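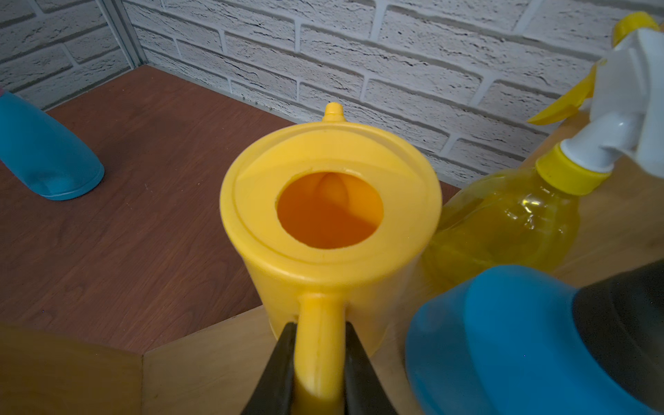 ## Bench tips from the Talamach robot club

Noeline asked me to write down all the little things we've picked up since June, mostly so the new lot don't have to find them out the slow way. I've got a bit carried away, so get a cup of tea first. It's a mix of workshop tips and proper household ones, because our project this year is the potting bench (watering cans, spray bottles and so on, picked up and put back by two arms) and we've ended up knowing far more about trigger sprayers than I ever expected to!

If you're only here for the cable stuff, skip to the end.

### Choosing things to pick up

- Raid the garden shed before you buy anything. Cheap plastic watering cans are brilliant practice pieces. They weigh next to nothing empty, they come in good strong colours, and they have a handle a gripper can get hold of from more than one side.
- Go for a handle that's narrower than your fingers open. Sounds obvious. We bought a lovely metal can from Thongdee's and the handle was 4 mm too fat, so it now has a fern in it.
- Try it by hand first, with just your thumb and one finger. If you can't lift it like that without it swinging round, the gripper won't enjoy it either.
- Get a couple of things that are nearly the same colour and a couple that aren't. Salma's picking program was lovely with one yellow thing on the table and got very confused with two, and we learnt a lot from that.
- Keep everything empty for the first few weeks. When you do move on to water, start with 100 ml and no more. It's enough to shift the balance, and you can mop it up with one tea towel.

### Spray bottles

They deserve their own heading. I love them as a club object because there are so many ways to hold one: round the body, round the neck, under the head, or from on top if you're feeling brave. Each one goes wrong differently.

The neck is our favourite. It's the stiffest part of most bottles, and there's a collar just above for the fingers to sit under. The body is much harder than it looks, as thin plastic squashes in when you squeeze and pops back out when you relax. If you must grip the body, wrap one wide elastic band round it where the fingers go. Washing-up glove cuffs cut into rings work just as well and cost nothing.

- Rinse old bottles out three times with warm water, then spray clean water through the head until the smell has gone. The tube and the head hold on to more than you'd think.
- Never reuse anything that had bleach, oven cleaner or weedkiller in it. Just bin those. Buy a new empty one for the club.
- A stuck trigger usually wants a soak. Stand the head in warm water with a spoonful of white vinegar for an hour, then pump it through with plain water.
- Write WATER on the base in permanent pen. Then do it again in a month when it has rubbed off.
- Practise with the bottle lying on its side as well as standing up. Somebody will knock it over at the open day and you'll want a plan.
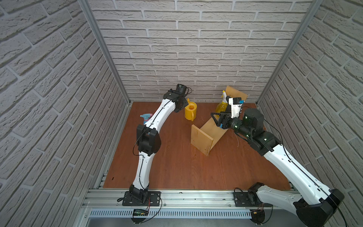
Before anyone switches on, we do the walk-round. It takes two minutes and it has saved us so much grief. One person has a hand near the off switch the whole time and doesn't do any other job, not even fetching a screwdriver. Hair tied back, sleeves pushed up, lanyards off. Then a slow run at low speed with nothing to grip, then the real one.

### Keeping the table tidy

- Mark where things start. We use low-tack masking tape, a small corner of it for each object, and peel it up once the position is saved. Don't leave it on over the holidays or it goes to glue (a drop of vegetable oil on a cloth shifts the residue, then a bit of washing-up liquid to get rid of the oil).
- Wipe the table down at the start of a session, with a cloth that's barely damp. Grit under the base of a bottle is enough to make it spin when a finger nudges it.
- Fluff! Bits of thread and fibre get everywhere, I suspect from our jumpers. A lint roller does the tabletop nicely. Don't go poking it into joints, use a soft dry paintbrush there and only with the power off.
- Never spray cleaner straight at anything near the electronics. Spray the cloth, over the sink, and bring the cloth to the table.
- Put things back in the crate in the order they'll come out. Teresa does this and her setup takes a third of the time mine does.

### Scrap wood is your friend

We go through a lot of board offcuts. They make screens, stops, ramps, little walls to hide things behind, and they're kinder than metal if an arm gives one a thump. Fuswood let us have their bin ends, and the best size for general messing about turned out to be 300 mm square. Small enough for one person to hold, big enough to stand up by itself once you've put a foot on it.

Two pieces fixed in an L will stand up to much more of a nudge than a single piece with a bracket. Glue and two screws is plenty. Drill pilot holes, and clamp a bit of waste behind when you drill so the back doesn't splinter. Sand every edge, including the ones you think no one will touch, with 120 grit wrapped round a cork block.

If a board rocks, rub chalk on the table and stand the board in it. The chalk marks the high spots and you can sand just those. My grandad's trick, and it works on wobbly chairs too.

For anything that needs to stay put for one afternoon and come off clean, a pea of sticky tack under each corner beats tape. Warm it in your hands first.

### Two arms at once

This is the part I get really excited about. Passing something from one gripper to the other looks so simple, and when it goes well people clap. Getting there took us 61 tries, which Gudrun kept on a tally chart by the kettle, and I'd say most of the failures came down to the same handful of things.

- Let the second gripper close fully before the first one opens. Then wait half a second more. We were always too eager.
- Bring them in from opposite sides if the shape lets you. When both came from the same side, the knuckles bumped.
- Aim for the middle of the table. Both arms can reach it comfortably, and if there's a drop it lands on the table and not on the floor.
- Open slowly. A fast release flicks the bottle.
- Lower the whole business until you're only a hand's width up. You can show off with height later on.
- Line the jaws with something a bit grippy. Bicycle inner tube is good, cut with scissors and stuck with contact adhesive. Shelf liner is fine for a day but it tears.

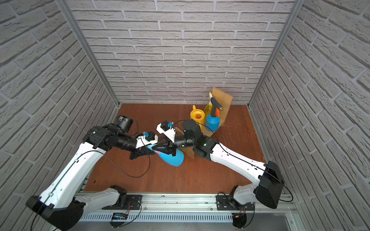 Do also practise with people! Two of you, an oven glove each, one empty bottle. Pass it across the kitchen table with your eyes shut and only your voices to help. The younger ones adore it, and they come away understanding why the waiting matters far better than if I'd drawn it on the whiteboard. We had an eight-year-old shouting "have you GOT it?" at her brother, and that is now the name of the function in the code.

### Cables and small repairs

- Leave slack at every joint. Move the arm by hand (power off) through the furthest reach you'll ever ask of it, and tie the cable only after that.
- Hook-and-loop strips, please, not zip ties. You'll be undoing them again within the week.
- If you do use a zip tie, snip the tail flush with nail clippers. Side cutters leave a nasty little point.
- Label both ends of every wire. Masking tape folded over into a flag, biro, done.
- Printed parts crack along the layers. A dab of superglue will get you through the afternoon, but print the spare that same evening.
- An ice cube tray holds screws in the order you took them out. Egg boxes are a bit deep for the tiny ones.
- Take a picture on your phone before you unplug anything at all. I say this as the person who didn't.

### Packing up

Arms to rest position, power off at the wall, then lids and bottles. Tip any water into the plants and leave spray bottles to dry with the heads off, otherwise they go musty. Almost 100 sandwich bags came with the Lokollow starter kits and they're perfect for keeping the heads and tubes together, one set to a bag.

Zulmira Macedo has the spare key and the big box of inner tube. Ask her for the wide stuff, the narrow one curls. And if you've got a better way of stopping a bottle body from squashing, write it on the sheet by the door, I'd love to try it next time.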